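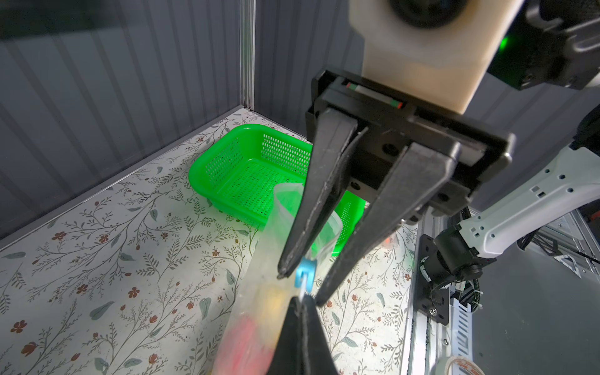
2차 언어 화자의 문어 처리 속도 연구 참가자 모집

연구 과제명: 한국어와 헝가리어 이중언어 사용자의 문장 읽기 시간 측정(과제 약칭 Medve)
수행 기관: Galtance 언어처리연구실
연구 책임자: Elsa Lappalainen
실험 담당: Ottó Simon, Gyula Szilágyi
공고 번호: 1314

1. 연구 목적

본 연구는 한국어와 헝가리어를 모두 사용하는 성인이 관형절을 포함한 문장을 읽을 때 어절별 읽기 시간이 어떻게 분포하는지 측정한다. 두 언어는 모두 교착어로 분류되나 관계절의 위치와 격 표지의 실현 방식이 다르다. 한국어의 관형절은 수식 대상 명사 앞에 놓이고, 헝가리어에서는 관계대명사가 이끄는 절이 명사 뒤에 오는 구성이 널리 쓰인다. 이 차이가 제2언어 읽기에서 어느 어절의 지연으로 나타나는지를 자기 조절 읽기 과제로 확인한다.

선행 단계인 Nusus 과제에서는 단일언어 화자만을 대상으로 문항의 자연성을 평정하였다. 이번 모집은 그 결과를 바탕으로 확정한 문항을 이중언어 화자에게 제시하는 본실험에 해당한다.

2. 모집 인원 및 기간

모집 인원은 37명이다. 신청은 5월 말까지 받으며, 정원이 충족되면 기간 내라도 접수를 마감한다. 마감 이후 신청자는 본인이 동의한 경우에 한하여 예비 명단에 등록되고, 결원이 발생하면 등록 순서에 따라 연락한다.

3. 참가 자격

다음 조건을 모두 충족하여야 한다.

만 19세 이상인 자
한국어 또는 헝가리어를 모어로 하고, 나머지 한 언어를 중급 이상으로 읽을 수 있는 자
나안시력 또는 교정시력으로 화면의 본문 크기 글자를 읽는 데 지장이 없는 자
난독증 등 읽기 장애 또는 신경계 질환의 진단 이력이 없는 자
Nusus 과제의 자연성 평정에 참여하지 않은 자

언어 능력은 공인 시험 성적으로 판정하지 않는다. 신청 후 발송되는 언어 배경 설문과 짧은 빈칸 채우기 검사의 결과로 판정하며, 검사 점수는 참가 여부를 정하는 데에만 사용한다. 두 언어를 모두 아동기에 습득한 경우도 신청할 수 있다. 이 경우 설문의 모어 항목에 두 언어를 모두 기재한다.

왼손잡이도 참가할 수 있다. 응답 단추의 배치는 우세손에 맞추어 조정하므로 신청서에 우세손을 정확히 표시하여야 한다.

4. 실험 절차

실험은 2회로 나누어 진행한다. 1회차에는 한국어 문장을, 2회차에는 헝가리어 문장을 읽는다. 절반의 참가자에게는 순서를 바꾸어 제시하며, 순서 배정은 참가자가 선택할 수 없다. 두 회차 사이에는 최소 4일의 간격을 둔다.

각 회차는 연습 시행, 본시행, 사후 질문지로 구성된다. 문장은 화면에 어절 단위로 제시된다. 참가자가 단추를 누르면 읽은 어절이 가려지고 다음 어절이 나타난다. 되돌아가 읽을 수는 없다. 일부 문장 뒤에는 내용 확인 문항이 제시되며, 예 또는 아니요에 해당하는 단추로 응답한다. 확인 문항의 정답률이 분석 기준에 미달하더라도 사례비는 감액되지 않는다.

본시행은 네 개의 구획으로 나뉜다. 구획 사이의 휴식 시간은 참가자가 정한다. 구획이 진행되는 중에는 퇴실 요청이 있는 경우를 제외하고 실험자가 말을 걸지 않는다. 문장 제시와 반응 시간 기록에는 연구실에서 작성한 프로그램 Ater를 사용한다. 음성 녹음과 시선 추적은 실시하지 않는다.

5. 참가 시 유의사항

회차 당일에는 평소의 수면과 식사 습관을 유지한다. 카페인 섭취는 제한하지 않으나 평소보다 많은 양을 섭취하지 않는다. 평소 안경이나 콘택트렌즈를 사용하는 경우 두 회차 모두 같은 것을 착용한다. 휴대전화는 실험실에 들어가기 전에 전원을 끄고 보관함에 넣는다.

예약 시각에 늦을 경우 당일 실험이 취소될 수 있다. 일정 변경은 회차 전날 정오까지 담당자에게 전자우편으로 요청하여야 하며, 변경은 회차당 한 번 허용한다.

6. 사례

사례비는 회차별로 지급하며 금액은 참가 동의서에 명시한다. 1회차만 마치고 참가를 중단한 경우에도 해당 회차분은 지급한다. 지급은 계좌 이체로만 이루어지고, 본인 명의의 국내 계좌가 필요하다. 교통비는 별도로 지급하지 않는다. 참가 확인서가 필요한 경우 2회차 종료 시 현장에서 신청한다.

7. 위험 및 중도 철회

예상되는 불편은 장시간 화면을 보는 데 따른 눈의 피로와 단순 반복 과제에 따른 지루함이다. 참가자는 언제든지 사유를 밝히지 않고 참가를 철회할 수 있다. 이미 수집된 자료의 폐기를 원하는 경우 익명화가 완료되기 전까지 요청하여야 한다. 익명화 이후에는 개별 자료를 식별할 수 없어 폐기가 불가능하다.

8. 개인정보 처리

수집 항목은 성명, 연락처, 출생 연도, 우세손, 언어 배경, 계좌 정보이다. 반응 시간 자료는 참가자 번호로만 저장하고, 번호와 성명의 대응표는 별도의 암호화된 매체에 보관한다. 대응표의 접근 권한은 자료 관리 담당자 Ernő Csonka에게만 부여된다. 대응표는 마지막 참가자의 2회차가 종료되고 사례비 지급이 완료된 뒤 파기한다. 계좌 정보는 회계 증빙에 필요한 기간 동안 분리 보관한다.

익명화된 자료와 분석 코드는 논문 게재 시 공개 저장소에 등록될 수 있다. 이에 동의하지 않는 경우 동의서의 해당 항목에 표시하면 공개 자료에서 제외되며, 참가 자격에는 영향이 없다.

9. 신청 방법

신청서는 연구실 누리집의 모집 게시판에서 내려받아 작성한 뒤 전자우편으로 제출한다. 제목에는 공고 번호와 성명을 기재한다. 신청서에는 참가 가능한 시간대를 둘 이상 적는다. 실험 시간대는 오전 10시, 오후 2시, 오후 4시이다. 신청서의 모든 항목을 기재하지 않은 경우 접수가 보류되고 보완 요청이 발송된다.

자격 판정 결과는 선정 여부와 관계없이 전원에게 통지한다. 선정된 신청자에게는 회차별 일정과 실험실 위치, 참가 동의서 사본을 함께 보낸다. 동의서 서명은 1회차 시작 전에 대면으로 진행한다.

10. 문의

실험 절차 및 일정: Ottó Simon
언어 배경 설문 및 헝가리어 문항: Gyula Szilágyi
개인정보 및 자료 폐기 요청: Ernő Csonka
사례비 지급: Iulian Zamfir

문의는 한국어, 헝가리어, 영어로 접수한다. 문항의 구체적인 내용과 검증 가설에 관한 질문에는 참가자의 2회차가 종료된 뒤에 답변한다.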